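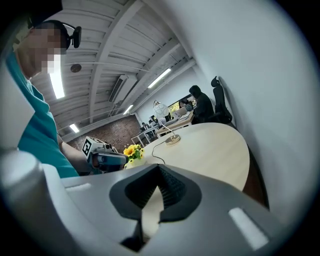

NOTICE TO ALL DEMONSTRATORS, THIRD FLOOR

Demonstrators are reminded that the teaching day at Senmont begins at 8 and that grippers must be signed out before entering the room. The flower task remains open. It will close when 70 accepted demonstrations have been entered in the register.

A demonstration is accepted when the demonstrator approaches the pot, closes the gripper upon it, moves it to the place named on the card and releases it. The lamp is not to be moved. Conversation is permitted between demonstrations.

It has come to the attention of the Office of Instruction that demonstration 17, entered by Toon Van Leeuwen, does not conform to the above. The Office has reviewed the recording. Mr. Van Leeuwen approached the pot in the approved manner and stopped short of it. He held the gripper still beside the flowers for the better part of a minute. He then turned the pot a little to the left, released it, and entered the demonstration as complete.

Asked for a written account, Mr. Van Leeuwen supplied the following, which is reproduced in full:

"The flowers were facing the wall. I have moved them the way the card says sixteen times and each time they ended up facing the wall. I thought the machine should see somebody look first."

The Office replied that the direction of flowers is not a field in the register. The demonstration was marked for removal, and the request was forwarded to Verstraete, who keeps the recordings. Owing to a backlog in March, the removal was not carried out before training.

The trained arm was installed at the Panurach house on a Friday. Panurach is a residence for retired persons and had asked for help with the setting and clearing of its dining room. The first week's report was satisfactory. The arm moved 3910 objects, chiefly cups, and broke none that had been whole at the time of grasping.

The report contained one irregularity. Before setting down any vase, pot or jug, the arm paused. The pause was not long. It was followed by a small turn of the wrist, in most cases to the left. The manager of the dining room was informed that this was a fault and that it could be corrected at no charge by Bandeo, the maintenance contractor.

The manager asked what the correction would involve. She was told that the arm would no longer stop. She asked for time to consult the residents, and her letter arrived the following week. It stated that the residents at the window tables had taken to waiting for the turn before they picked up their spoons, that one gentleman had begun turning the salt, and that the house did not wish to proceed.

The Office has considered the matter. Demonstration 17 is restored to the register under its original number. Demonstrators are advised that this does not constitute a change in procedure, and that the card is to be followed as printed.

A second pot has been requested for the table. Mr. Van Leeuwen is assigned to it from Friday, mornings only. The field marked "Remarks" has been made longer.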